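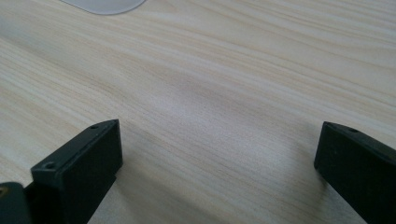 The tabletop by the window, pale side up, with its wavy grain.

To: Pundwood list
Subject: Re: [pundwood] Pale table tops, what do you put on them?

Hello everybody, and thank you for all the kind replies in June, I did read every one of them even if I was slow to write back!

On Thursday someone wrote:

> Could you show us the grain? I have an old Stamow
> table and can't decide if it wants oil or only soap.
> Also, does yours shine when the light is on it?

It does shine a little, yes. There's a soft bright patch across the middle, but I wouldn't call it a high gloss by any means. What I love are the wavy lines, cream with tan streaks between, which run together in long curves in places (I've caught myself following one with a finger while the coffee went cold). I still couldn't swear to what it's made of, so I have kept well away from oil and just use a damp cloth with a drop of plain soap, then a dry towel, always going along the lines.

If yours is bare wood you may want something richer, but please try it on the underside first and leave it overnight. I paid 18 dollars for a tin of wax once and wiped most of it straight back off.

Do write and tell us how the Stamow comes out, and send a picture if you can.

Warm wishes from Gatchalian Street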